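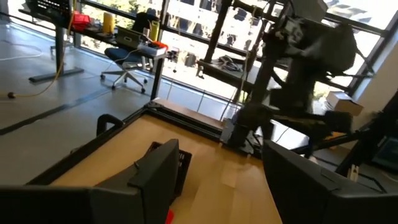 I've been going round in circles over the wooden table in our workroom and would love some advice from anyone who's kept one looking nice. It's a warm honey colour, and for most of the year it behaves itself beautifully, but it stands close to a wall of tall windows and by mid-morning the daylight lands on the middle and bleaches it to a pale glare. We keep a black plastic basket with slotted sides on it for bits and pieces, and I'm worried we'll lift it one day and find a darker square underneath! Should I be oiling, or buying blinds?

Posted by Plurnonholm in Home & Workroom > Wood care

Mirjam Hauser
Oh, I do sympathise — I had a pine desk in a south-facing room for years and it went two different colours. Wood nearly always shifts a bit in the sun, so I'd do both if you can. Give it a thin coat of hardwax oil, leave it overnight, then a second one.
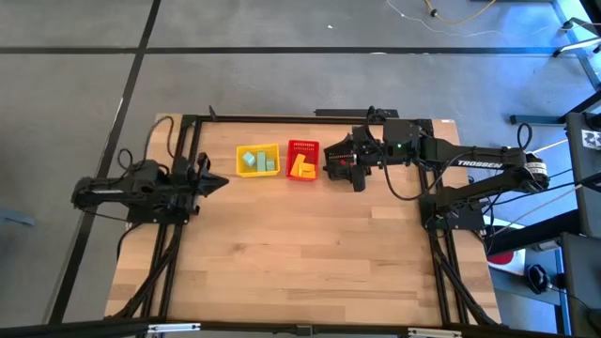 Move whatever lives on the table every 3 weeks or so, even if only by a hand's width, and any marks will be much softer at the edges. Little plastic baskets are easy enough to shuffle along. Blinds will do more than oil ever could, mind you, and a plain roller one is plenty. Do test the oil somewhere out of sight first — mine came up far more orange than the tin promised, and I had to learn to love it.

Weerakoon
Window film. Did ours in October, took 2 of us an afternoon and a lot of soapy water. Can't remember the make, sorry.

Bustov
Agree with Mirjam about the blinds. Don't use furniture polish, it leaves a smeary layer and the oil won't take.

4 people found this helpful · 3 shares

We use cookies to remember your settings. Accept | Manage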